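Notebook – shared bench, box handling cell
July 4, 2019

Holiday, so the building is quiet and I finally get to write up the house rules the way I keep promising Lionel I would. Lionel Huet, if you're reading this over coffee: yes, I know, the February draft was supposed to be the final one. It wasn't even close! I reread it this morning and half of it is me arguing with myself about glove boxes, which we don't own.

Quick status first. The arm is back on the bench, the Lilomex controller is on the old firmware again (the new one drops the force reading every time it goes to sleep, ticket still open with them), and I've got the whole afternoon to try the rules on real cardboard before I ask anybody else to follow them. The idea is dumb and simple: if I can't stick to a rule for one afternoon by myself, it doesn't go on the sheet.

What started all this was the Bailly visit. They wanted to know what our stop procedure was and three of us gave three different answers, all of them perfectly sensible. Mine was "hit the button, then talk." Lionel's was "say it out loud, then hit the button." Venar's guy had one with a checklist in it. I still like mine best, but one answer on paper beats three good ones in three heads, so I'm writing down mine and waiting for the complaints.

Where I am with it so far:

Speed near the bench. Slow mode whenever a person is inside the tape, full stop, and slow mode means the key is turned and in your pocket. I caught myself leaving the key in the panel twice today. Twice, on the day I'm writing the rule! So the key gets a big ugly tag on it. Found one in the drawer from the Grargate job, bright orange, can't miss it.

Wrist view check. Before any close move on a box, look at the wrist view and say what you can see of the fingers. I've been lazy about this because the overview screen is so much nicer to look at, but the overview won't show you a finger right up against the cardboard. The wrist view will, even when the box is so close it's all blur. New wording: if a box panel takes up half the view or more, hands off the speed slider, small steps only, and find the fingertip before you move again. 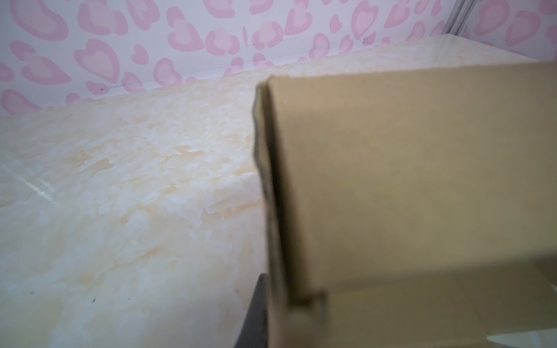 Approach and contact

The fingertip is easy to find in that one, dark gray against the light marble pattern, with the edge of the cardboard right alongside it. Good. But the big brown panel is out of focus and I couldn't tell you a thing about how solid it is, which is the bit I want the rule to cover. A blurry panel isn't a surface you get to trust. Neither is a dark gap, like the long one running down beside it. I'm tempted to write "treat any dark gap as a place the finger can get stuck" and leave it there. It's a bit heavy for people who do this every day, but new folks would get it right away.

So, contact rules, second try:

1. Know which finger is nearest the box and say so before moving.
2. One axis at a time once you're close. No diagonal moves, no matter how good you feel about them (I feel great about them, that's the problem).
3. If there's an open edge or a gap next to the finger, back out along the path you came in on. Don't try to get clever and slide sideways.
4. Stop on force, and write down the number you stopped on. The limit stays at 9 newtons for cardboard until we agree on something else. I set it on the panel and I don't want to find it changed without a line in this book.
5. After a stop, wait out the full 90 seconds before you reset. Yes, it's boring. Go write your log line, it takes that long anyway.

Rule five is the one I expect to fight over. Lionel thinks a much shorter wait is plenty, and for the arm itself he's probably right – it's ready to go way before that. But the wait is for the person. I know what I'm like right after a stop: I want to clear it and carry on, and I don't look at anything. Forcing myself to sit there today, I spotted that I had the wrong tool offset loaded. Had nothing to do with the stop. Would've chased it all afternoon.

Log lines

Format is still a mess. We've got 2,696 lines in the log as of this morning and a painful number of them say "ok" or "bumped it" and that's your lot. Useless to anyone trying to work out what happened. I'd like every line to have: who, which mode, what the arm was near, what you saw in the wrist view, what you did. Five things, one line, no essays. If you didn't look at the wrist view, write "didn't look." I'd much rather read that than a guess, and I promise not to make a face about it.

Also please don't tidy old lines. If you got something wrong, add a new one under it and say so. I went back and "fixed" an entry of mine in February and then couldn't match it to the force trace, so I've got a hole in my own data and only myself to blame.

Things I haven't settled

Who gets to change a limit. I've written "two people, both initials," but that kills solo afternoons like this one. Maybe lowering a limit is fine alone and raising it takes two? I think I like that. Lionel, tell me what's wrong with it.

Whether the tape line moves when we swap to the longer fingers. My gut says yes. Need to measure the reach properly with them on, tape measure is in the Venar crate.

Practice boxes. We keep using whatever's by the door, so no two runs match. I want a marked set that stays on the shelf and gets thrown out when the corners go soft.

Left the arm parked, key in the cabinet with its orange tag on, controller off at the wall. Draft two of the sheet is taped inside the cabinet door, pencil on a string next to it, scribble away.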